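Gallery: the Vokuria paired hand grippers, looked at by people who were asked to pay for them

Words by Geetha Thampi

We were offered the Vokuria kit in May. It is a pair of hand-held grippers with a camera on each, a third camera for the head, a recording box and a year of their hosted service, which checks your recordings and hands them back in a tidy format. The price we were quoted was 1,197 a month for the service, with the hardware thrown in "on loan". I have been sold things on loan before.

The pitch goes like this. You don't need a robot arm to teach a robot arm. A person picks up the grippers, does the job by hand, and the recordings are good enough to train on. The Vokuria brochure says a newcomer can be recording useful work within 12 minutes of opening the case. It also says 92 per cent of recordings pass their checks first time. I asked what the checks were and got a link to the brochure.

So we borrowed a set and put it through some small, dull desk jobs, mainly a makeup brush and a little tan pot shaped like a paper bag. Ajith Shenoy ran the recording box and Karthikeyan Pinto wrote down everything that annoyed him. The pictures on this page come from the kit's own cameras, so you are seeing what you would be paying for. 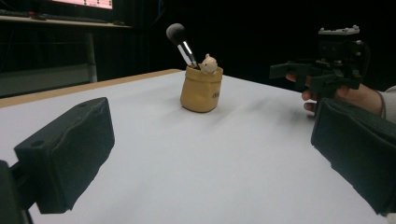
The first thing I wanted to know was how much the cameras on the grippers can see past their own fingers. The sales call made a lot of the wide view, and the view is wide. Wide enough to take in plenty of the room as well, which may or may not suit you. If you work anywhere with customer paperwork on a screen, think about where the desk is going to go before you sign. The service has a blurring option. It costs extra, and we weren't given it to try.

The padded covers on the fingers are my second complaint. They are sold as "skin-soft contact surfaces". To me they feel like something off a camera bag. Chang-ho Ok, who handles the Vokuria account on this side, told us they are a wearing part and come in packs of 50. He said this as though it were good news.

Now the head camera, which I went in expecting to dislike. It adds weight, it makes you look daft and the strap gives me a headache. But the gripper views on their own left us arguing over which hand was doing what, and the view from above settled most of those arguments quickly.

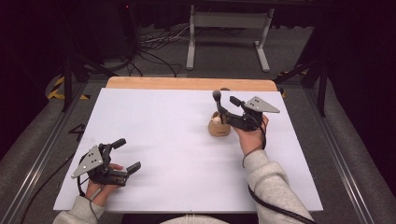 Both grippers over the foam board, the right one held above the small tan cup-shaped piece. Note the cables: one per hand, running back past the wrists.

Those cables deserve a paragraph of their own. The brochure calls the kit "untethered", and when I raised this I was told the word referred to there being no robot attached. I don't think that's what an ordinary buyer would take it to mean. You do get used to the drag on your wrists, though Karthikeyan never stopped muttering about it, and his notes for the afternoon include the word "leads" underlined on every page.

Tatow, who make a rival set, will sell you a version without cables. We haven't had that one in. I would guess it trades one nuisance for another, namely batteries, but I'd like to find out before I spend anyone's money.

Pinching something thin was what I most doubted the grippers could do. You have no feel in your fingertips, only a trigger and your eyes. I found myself leaning in and holding my breath over jobs a child could do bare-handed, and my first attempts were poor. Ajith was better at it within the hour, which he puts down to patience. I put it down to my having gone first.

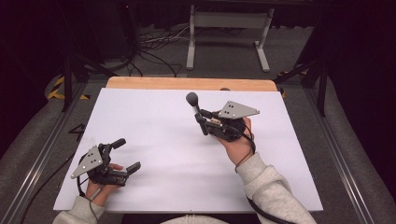
What the service sends back

You upload at the end of a session and the results arrive by the next morning. Each recording comes back with the views lined up in time, a pass or a fail, and a reason for the fail. The lining-up is good. I tried to catch it out and couldn't, and I'll give them that without any grumbling.

The reasons are another matter. "Low task clarity" came up again and again. Does it mean the brush was hidden? That I dithered? That I used the wrong hand? We sent the question to their help desk and had a polite reply from Wahyudi Hartono, who said the wording was being looked at. He also told us, when pressed, that a failed recording still counts towards your monthly allowance. That is nowhere in the brochure. It ought to be on the front page.

There is a further question the brochure skips altogether: does any of this make a robot better at the work? Vokuria's answer is that it depends on your robot. Fair enough, but then I'd like to see them stop showing an arm neatly clearing a dressing table in their adverts. We have trained nothing on our recordings yet, so I can't tell you, and I would be wary of any reviewer who claims to know after a few days with a loan set.

Close work

The gripper cameras come into their own once the thing you're after sits between the fingers. I looked at a lot of these close views and the useful ones were very useful. You can judge the gap on each side at a glance, which is what you'd want a machine to learn from. 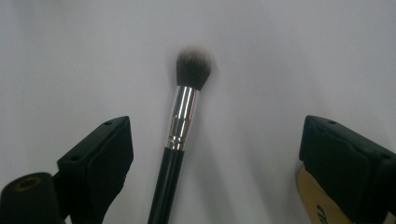

Makeup brush between the open fingers, with neither one touching it. The picture is a little soft and grainy, but the brush is easy enough to make out.

I say "a little soft" and I've been kind. At this price I expected cleaner pictures in a decently lit spot. The shiny collar on the brush throws back bright streaks and the black plastic of the fingers turns to a plain dark mass with a few holes in it. Perhaps a learning system doesn't mind. I asked Chang-ho whether a better camera was planned and he said he couldn't discuss the road map.

What it would cost us

The monthly fee, plus finger covers, plus blurring if you need it, plus the hours of whoever is holding the grippers. That last item is the big one and it's missing from the savings calculator on their site. The calculator compares the kit with hiring a robot arm and an operator. It leaves out the operator you still need, namely you.

Varma offer a pay-as-you-go plan for the checking side alone, and you can bring your own grippers. On paper that looks a better fit for a small outfit like ours. Jekside do something similar, but I couldn't get a price out of them after three emails, so draw your own conclusions.

Where I've got to

The hardware is better than I expected and the wording around it is worse. If you already know what you want to record, and have a person with steady hands and a forgiving neck, the kit will do the recording. I'd ask for the fail reasons to be explained in writing, I'd ask what happens to your uploads if you leave, and I'd refuse to pay for recordings that their own checks throw out.

We haven't signed. Karthikeyan is for sending the case back now and Ajith wants to keep it for another month. I've asked Vokuria for a price without the hosted service and am waiting to hear. If they reply with a number, I'll add it to this page.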